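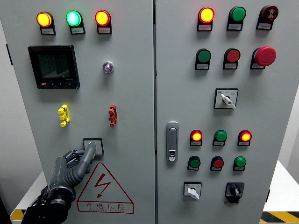 Datenkarte / Schaltschränke

Bedienfront, zweitüriger Schrank, Standort Losach

Dieser Ordner enthält die Aufnahmen und Beschriftungslisten zu den Schaltschrankfronten in Losach. Erfasst sind 300 Bilder von 8 Schränken, aufgenommen im Juni. Bearbeitung: Kerstin Wendt. Durchsicht der Bezeichnungen: Seija Hakala.

Linke Tür
Drei runde Meldeleuchten in der oberen Reihe, darunter das digitale Multimeter mit LCD und eine kleine Leuchte mit Chromring. Das rote Dreieck mit Blitz trägt den Text 有电危险. In der Liste steht es als "Warnschild Spannung".

Rechte Tür
Drei weitere Meldeleuchten, ein grüner und ein roter Drucktaster, Not-Halt als roter Pilzdrucktaster. Der Wahlschalter mit weißem Griff hat eine eigene Klasse und wird nicht mit den Tastern zusammengefasst. Türgriff mit Schloss: Klasse "Griff".

Klassen und Zustände
Leuchten erhalten Farbe und Zustand (ein, aus, unklar). Bei Spiegelungen bitte "unklar" eintragen. Die Ziffern im Display werden nicht abgeschrieben. Schildchen unter den Leuchten bekommen nur dann Text, wenn er ohne Vergrößerung lesbar ist.

Bekannte Lücken
Bei 86 Bildern fehlt die Zuordnung der Schildchen. Zwei Schränke sind nur mit geschlossenen Türen erfasst. Innenansichten liegen im Ordner Tetano.

Änderungen an der Klassenliste bitte vorher mit Kerstin Wendt abstimmen.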